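Reading time: 2 min

PRESS RELEASE, April

Restberg team teaches robots to tidy snacks on a real bed, using only hand-held grippers

A small research team at Restberg has shown that a robot can learn to sort crinkly, slippery, awkwardly shaped packets from recordings made by people in ordinary bedrooms, and we are delighted with how well it has gone. The method is called Prilomard. Somebody picks up a gripper in each hand, gets on with a household job, and the recordings become lessons for a two-armed robot. 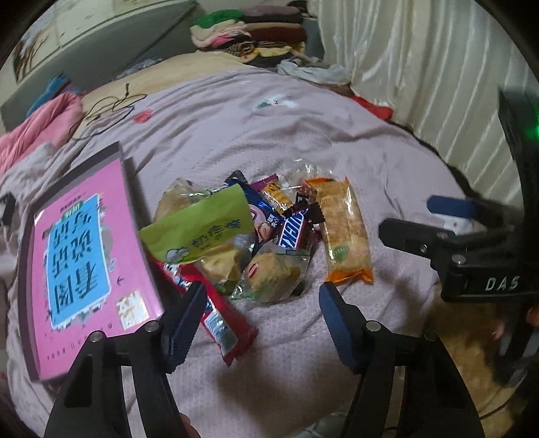
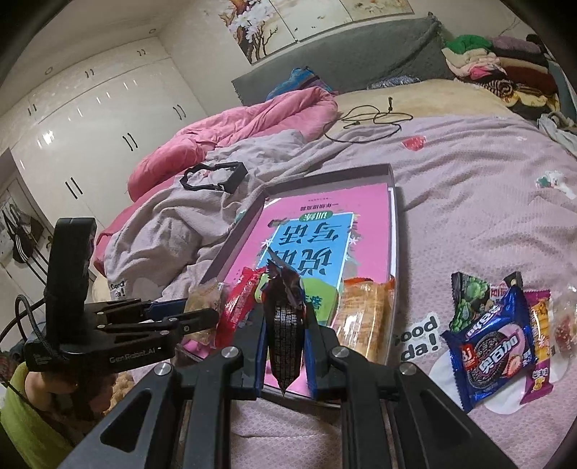 Snack packets on a bedspread, with the hand-held grippers.

The team collected 275 recordings for the snack task, all of them made in homes and none in the lab. In the trials that followed, the robot was given packets it had never handled before, on bedding it had never met, and asked to put them into a shallow tray. It managed this in 141 of its attempts, a big step up from the group's earlier method, which was trained on tidy table-top recordings and tended to give up the moment a wrapper folded over.

"A bed is a wonderful place to learn!" said Märta Backlund, who leads the project. "Everything sinks a little, everything slides a little, and there's bedding bunched up wherever you want to put your hand. We used to clear all that away before we started. Now we leave it, and the robot is so much better for it."

Wrappers turned out to be the hard part. Foil bends when it is squeezed and clear plastic confuses cameras, so Prilomard pays special attention to the last moments before the fingers close. It compares what each of the 2 grippers sees and waits until both views agree on where the packet ends. Cengiz Demirtaş, who wrote that part of the software, spent most of the winter on it and is already rewriting it.

"I kept a bag of shopping under my desk for testing, and I'm afraid I ate a fair amount of it," he said. "But the day it took hold of a flat biscuit packet by the end seal, first go, we all stood up."

There is plenty left to do. The robot is still slow, it sometimes lifts two packets when they are stuck together, and it struggles when one clear bag lies on top of another. Lorne Poirier is looking at the last of these with colleagues at Jonach, who will try the method on folded clothes next.

The recordings, the training code and a plain guide to making your own will be shared with other research groups once checks on household privacy are finished. The team would love to hear from anyone working on soft packaging or two-handed tasks. An open afternoon with live runs will be held at the Restberg workshop on Tuesday at 2, and visitors are welcome to bring a packet of their own for the robot to try.

Press contact: Joni Aaltonen, Restberg

We use cookies to improve your visit. Accept all | Manage settings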